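New little obsession: sorting all the tableware before a big dinner. I used to dig through one giant box for everything and I am never going back!

1/ So our supper club, Endale, does a long-table dinner every January. This year I said yes to table stuff before anyone else could grab it. Plates, bowls, spoons, chopsticks, all mine.

2/ The trick I stole from Meron Tsegaye: every kind of thing gets its own bin or tray, and you don't start setting until it's all sorted. Took me 20 minutes and I had music on the whole time.

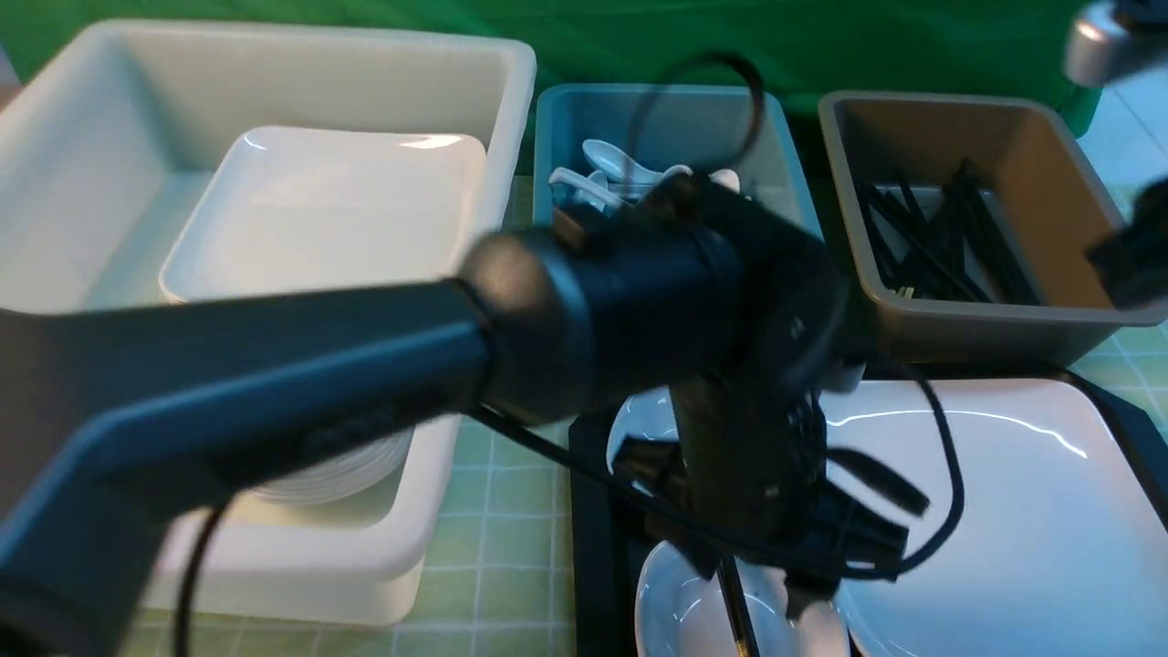
White plates in the big bin, spoons in the blue-gray one, chopsticks in the taupe tray.

3/ Can we talk about white ceramic spoons for a second? I love them so much. They make plain broth feel like an occasion - and they look great against black chopsticks.

4/ Square plates are for the dumplings. Round ones are for everything else. I will not be taking questions (ok fine, I will, ask me anything about plates).

5/ Next up is napkins. I've got seven kinds and no plan, so if you have a fold that stays put on a square plate, please send it over!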